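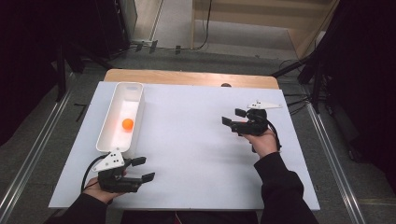
5.3 Failure analysis: the silent left channel

The most expensive fault in the Woltgate collection had nothing to do with the policy, the grippers or the balls. It was a clock. Each hand-held gripper records its own jaw width and its own camera stream, and the two tools are aligned afterwards by timestamp. Partway through February the left tool began to restart its clock whenever its cable was flexed near the connector. The restart took less than a second and raised no warning. The recorder, which had been written by the present authors and was therefore trusted, filled the gap with the last known jaw width and carried on cheerfully.

On replay, the affected episodes look quite respectable. The trajectories are smooth, the images are sharp, and the left jaw simply stays open while the hand goes about its business. Our automatic checks looked for missing values, of which there were none. They did not look for values that were present and wrong.

We found the fault by training on it. A policy fitted to the first 1,000 episodes of the ball task behaved sensibly with the right arm. With the left it approached a ball, lined up with some care, and then waited for ever with its jaws apart. For several days this was put down to a poor choice of action horizon, and the horizon was changed a number of times, each change producing a slightly different style of waiting. Vilgot Bråten eventually plotted the raw jaw width against the left camera stream and found the line perfectly flat through a stretch of video in which the jaws plainly closed.

Figure 7 gives a view from one tool with the other at work. Views of this sort proved useful in the audit. Where one camera has sight of the opposite jaws, the recorded width can be compared with what they are doing, and a frozen channel shows up at once.

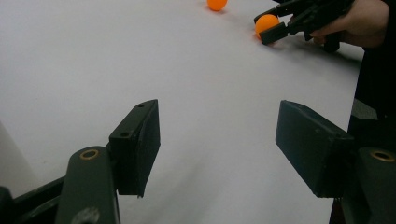 Figure 7. View past the open fingers of one gripper. The second gripper has its jaws around one ball; another lies free on the table.

We went back through all 2,000 episodes held at that point and marked any in which the jaw width stayed constant for longer than the task could explain. This gave 543 suspect episodes. Recovering them by estimating jaw width from the images was tried and abandoned, as the estimate was least reliable just at the moment of contact, where it mattered most. The episodes were removed and the task was collected again.

Three changes followed. The recorder now stops when a clock runs backwards, and makes an unpleasant noise. Gaps are stored as gaps. Each session opens with both pairs of jaws being closed and opened together, so that the two channels can be compared before any real work begins – a step that operators find tedious and that we have declined to make optional.

The cable itself was replaced with one fitted with a strain relief, at a cost we would rather not set beside that of the lost episodes. The same recorder code was in use at our Oltport site, where no restarts were found in the logs. The logs there were written by the old version, so we take limited comfort from this.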